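为什么肥皂能把手洗干净?——给小朋友的泡泡小百科
先说好,这篇有点长,可以分两次看。看饿了先去吃饭,吃饭之前记得洗手。 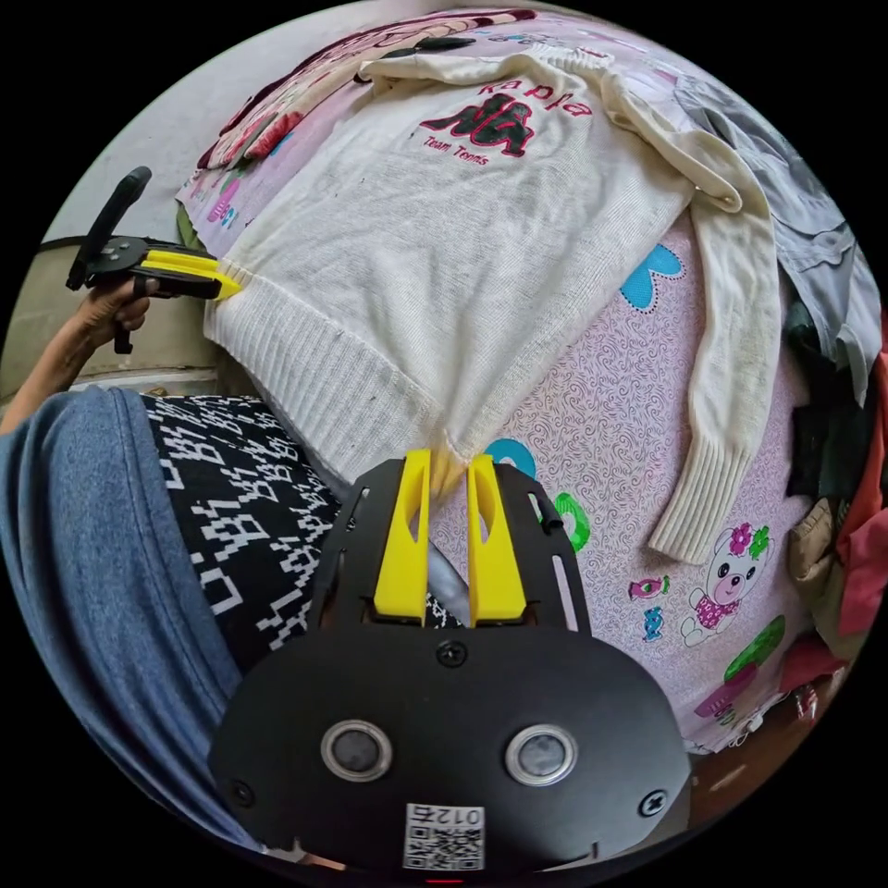 一、先做个小实验
找一个玻璃杯,装半杯水。再倒一小勺食用油进去。

看。油浮在上面,黄黄的一层。拿筷子使劲搅,搅到胳膊酸,油变成好多小圆珠,散开了。好像成功了?放下筷子,等一会儿。小圆珠又一个一个凑到一起,又变回一层油。

水和油就是合不来。

现在挤一滴洗洁精进去,再搅。水变得白白的,浑浑的,像兑稀了的牛奶。再等一会儿,油还是不肯像刚才那样很快聚成一层。奇怪吧?

秘密就在那一滴洗洁精里。肥皂也一样,洗手液也一样,它们是一家子。
(实验做完那杯东西不能喝!倒掉,杯子洗干净。)

二、水为什么不理油
水是由很小很小的小东西组成的,叫水分子。小到什么程度?一滴水里的水分子,你从现在开始数,数一辈子也数不完,你的孙子接着数也数不完。

水分子有个脾气,喜欢互相拉着。你可以想像操场上一大群小朋友,手拉手,拉得紧紧的。这时候来了一个油分子,它没有手可以拉。水分子们就继续拉自己的,把油挤到一边去了。

油被挤出来,只好和别的油待在一块儿。油又比水轻,所以就浮上去了。

不是吵架,油和水谁也没生气。就是拉不上手。

三、手上的脏东西,好多是油油的
你可能会说,我手上又没有倒油。

有的。摸摸自己的鼻子两边,是不是有一点滑?那是皮肤自己出的油,叫皮脂。皮脂是好东西,能保护皮肤,不让它干得裂开。可是它也黏。灰尘来了,黏住。铅笔灰来了,黏住。薯片渣来了,黏住。细菌和病毒来了,也黏住。

所以光用水冲,大块的泥能冲走,可油油的那一层不太肯走。水从上面滑过去,就像雨水从荷叶上滑过去。

四、肥皂分子长什么样
肥皂分子是个小怪物。一个头,一条长尾巴,有点像小蝌蚪。
头喜欢水。
尾巴讨厌水,喜欢油。

一个身体,两种脾气,怎么办呢?它就找了个两边都满意的站法:尾巴扎进油里,头留在水里。

一个小油珠旁边来了很多很多肥皂分子,全都尾巴朝里、头朝外,把油珠围得严严实实。像一个刺猬球,不过刺是朝里的。这个球有个名字,叫胶束。记不住没关系,叫它“肥皂球”也行。

肥皂球外面全是喜欢水的头。水分子一看,哎,可以拉手!于是水就带着整个球走了,油藏在球里面,一块儿被冲进下水道。

这就是洗干净的意思。脏东西没有消失,只是被带走了。

五、肥皂还会对付细菌和病毒
有一些病毒外面包着一层薄薄的膜,这层膜是油性的。流感病毒就是这样的。

肥皂分子的尾巴不是喜欢油吗?它见了这层膜就往里钻。一条尾巴钻进去,没什么。好多条一起钻,膜就被撑破了。膜一破,病毒就散架了,没办法再让人生病。

也有的病毒外面没有这层膜,肥皂不太容易把它拆开。那洗手还有用吗?有用。搓一搓、冲一冲,能把它们从手上带走很多。
细菌也差不多,多数是被冲走的。

六、泡泡是怎么来的
终于讲到泡泡了。前面是不是等急了。

水的表面,水分子们拉得特别紧,像绷着一层皮。这个叫表面张力。有一种虫子叫水黾(读“měng”,勇猛的猛那个音,但是是第三声),它能站在水面上,靠的就是这层“皮”,还有它腿上不沾水的细毛。

清水也能吹出泡,可是“皮”拉得太紧,一下就破了。

加了肥皂,肥皂分子跑到水面上,头朝下插在水里,尾巴翘在空气里。它们挤在水分子中间,水分子就拉得没那么紧了。“皮”变软了,能撑开,能拉长,一口气吹进去,鼓起来,封口,飞走。

泡泡的墙其实有三层:外面一层肥皂,里面一层肥皂,中间夹着一层水。像三明治。

这层墙非常非常薄,比头发丝薄得多。

七、几个小朋友常问的问题

泡泡为什么是圆的?
因为那层“皮”总想缩到最小。装同样多的空气,球形用的皮最少。你拿方框吹,拿三角框吹,拿星星框吹,飘出来的都是圆的。不信去试。

泡泡为什么有颜色?
光照到泡泡上,一部分从外面那层弹回来,一部分钻进去,从里面那层弹回来。两部分光碰到一起,有的颜色变亮了,有的颜色变暗了。墙的厚薄不一样,颜色就不一样。水慢慢往下流,上面越来越薄,颜色就一直在变。快破的时候,顶上有时会发黑,那是薄得不得了了。

泡泡为什么会破?
水流下去了,水干了,碰到干的东西了。用湿手去接,泡泡比较不容易破。手指蘸了肥皂水还能插进泡泡里去,插进去,拔出来,没事。很好玩。

泡泡越多洗得越干净吗?
不一定。泡泡多看起来很厉害,真正干活的是那些围着油的肥皂球,眼睛看不见。有的洗衣液泡泡很少,照样洗得干净。

热水是不是比冷水好?
洗油碗的时候热水有帮助,油遇热会变软变稀。洗手用温水或者凉水都可以,自己觉得舒服就好,不要用烫的水。

八、正确的洗手办法
步骤不难。难的是不偷懒。

1. 把袖子卷上去。打开水龙头,把手淋湿,然后先把水关掉。
2. 抹肥皂,或者按一下洗手液。一下就够了。
3. 手心对手心,搓。
4. 手心搓手背,左边搓完换右边。
5. 手指交叉,搓指缝。指缝里很会藏东西。
6. 手指弯起来,在另一只手的手心里搓指节。
7. 大拇指握住,转着搓。大拇指经常被忘记,它很可怜。
8. 指尖在手心里画圈,指甲缝也要照顾到。
9. 手腕也搓一搓。
10. 开水龙头,冲干净。
11. 用干净的毛巾或纸擦干。

一共11步,从抹肥皂到搓完至少要二十秒。二十秒有多长?把生日歌唱两遍。唱快了不算!

什么时候洗:吃东西以前,上完厕所以后,从外面回家,摸过小动物,擤过鼻涕,咳嗽打喷嚏用手捂过。

九、很久以前的人用什么洗
没有肥皂店的时候,人们也要洗衣服。

草木灰。就是柴火烧完剩下的灰。把灰泡在水里,水会变得滑滑的,能去油。古时候很多地方的人都会用。

皂荚。这是一种树上结的豆荚,长长的,扁扁的,成熟了变成黑褐色。砸碎泡水,一搓就有泡泡。中国人用它洗头洗衣服用了很多年,“肥皂”的“皂”字就和它有关系。

澡豆。用豆子磨成粉,加上香料之类的东西,古时候有钱人家用来洗脸洗手。

还有胰子。用猪的胰脏做的,听起来有点恶心对不对?可是很好用,现在有些地方的老人还把肥皂叫“胰子”。回家问问爷爷奶奶知不知道。

后来人们发现,把油脂和碱放在一起煮,会变成肥皂。油变成了去油的东西,是不是很神奇。这个过程叫皂化。
小朋友不可以自己在家煮!碱会把皮肤烧伤,眼睛溅到更危险。想看的话请大人陪着找视频看。

十、可以在家做的泡泡水
要准备:
温水 6勺
洗洁精 1勺
白糖 半勺

糖先放到温水里化开,再加洗洁精,慢慢搅,不要搅出一大堆沫。盖好,放一晚上再用,第二天吹更好。

糖是做什么用的?糖会拉住水,让泡泡墙里的水干得慢一点,泡泡就能多活一会儿。没有糖,用一点甘油也可以。

吹泡泡的工具:吸管剪开花,铁丝弯个圈(铁丝头要让大人包起来),漏勺也行,一次能出一大堆。苍蝇拍也行,要新的要新的要新的。

阴天、没风、刚下过雨的时候最好。空气湿,泡泡命长。大太阳底下容易破。

泡泡水洒在地砖上会很滑,最好在草地上玩,玩完把手洗了。手上已经有洗洁精了,冲一冲就行,倒省事。

十一、再试一个:会逃跑的胡椒粉
盘子里倒一层清水,撒上胡椒粉。粉会浮在水面上。

手指伸进去点一下,没什么事情,顶多手指上沾几粒。

再在手指上抹一点洗洁精,点在正中间。

哗——胡椒粉全往盘子边上跑!

不是粉怕洗洁精。是中间那块“皮”变软了,旁边的皮还拉得很紧,一拉,就把粉拉过去了。好像拔河,一边突然松了手,另一边的人呼啦一下全往后退。

想再来一次要换一盘新的水,盘子也得冲干净,不然不灵的。胡椒粉别凑近了闻,会打喷嚏,打完又要洗手。

十二、小词典
分子:组成东西的很小很小的颗粒。
皮脂:皮肤自己出的油。
胶束:肥皂分子围成的小球,里面可以藏油。
表面张力:让水面像绷着一层皮的力。
皂化:油脂和碱变成肥皂的过程。
乳化:油变成很小的珠子,散在水里不聚到一起。第一个实验里浑浑的水就是乳化了。前面忘了讲,补在这里。

留给你的题目:蛋黄酱里面有油也有醋,为什么不分开?提示一下,蛋黄里有一种东西,和肥皂分子有点像,也是一头喜欢水一头喜欢油。名字叫卵磷脂。下次在冰箱里看见蛋黄酱,可以讲给家里人听。

文字:Antigoni Antoniadis
下一篇讲铁为什么会生锈,10月见。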